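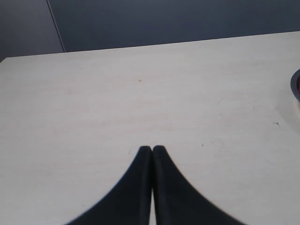
Pale tabletop, dark wall, letter-writing season.

OK so a few of you asked about the pen pal thing after I mentioned it last week, and it's too long for one post, so: a thread about writing actual letters, with stamps, in the mail, like it's 1974.

I started because of Hortensia Ñahui, who lived upstairs from my aunt and is 90 now. She doesn't text. She doesn't really do phone calls either (she hangs up when she's done, which is usually before you are). But she will answer any letter you send her, front and back, in tiny handwriting.

My first letter to her was terrible. Half a page about the weather and then "anyway, hope you're well!" She wrote back four pages about a feud over a lemon tree and asked me what I'd had for lunch.

So now I always say what I had for lunch. Best letter advice I've ever gotten! People want to know about the soup.

Then I got greedy and signed up for a pen pal swap, and that's how I got Sointu Ahonen, who is 3664 miles away (yes I looked it up) and writes mostly about her neighbor's boat. I have never met this man. I have very strong opinions about his boat.

Supplies, since that's what everybody wants to know. My paper is a Fusovard pad, the unlined one. It's a little toothy and it eats a cheap ballpoint alive, but ink looks gorgeous on it. I slip a sheet of lined paper underneath so my rows don't slide downhill.

Ink is Kesar, the brown one. Takes forever to dry. I'm left-handed, so the side of my hand is also brown until October at least.

I tried the fancy Moneo envelopes with the pretty lining and two of them popped open in the mail. Glue is junk. Tape them or skip them.

Stamps: buy more than you think. International ones too, because you'll finish a letter at 11 pm feeling wonderful about it and then it'll sit in your bag for 5 weeks. Ask me how I know. Sorry, Sointu.

Anil Panicker got me to start keeping a list of what I told who, after I sent him the same story about my haircut twice. I just jot down a couple of words on an index card. "Haircut. Mom's knee. Bad movie."

Also, please don't apologize for being slow! I used to spend the whole first paragraph on it. Now I just start with whatever's going on. Noemí Quezada once opened a letter to me with "The raccoon is back" and I've been trying to beat that ever since.

Somebody asked how long mine are. Depends. The last one to Hortensia was three sheets, and the one before that was a postcard of a dam that said "thought you'd like this dam." She did like it.

What I still haven't figured out is where to keep the ones I get. They're in a shoebox, the lid stopped closing in the spring, and I refuse to throw any of them out. If you've got a system that isn't another shoebox, tell me.

Going to go finish the one to Arnel Malabanan now. Lunch was leftover rice with an egg on it, so he's getting a paragraph on that.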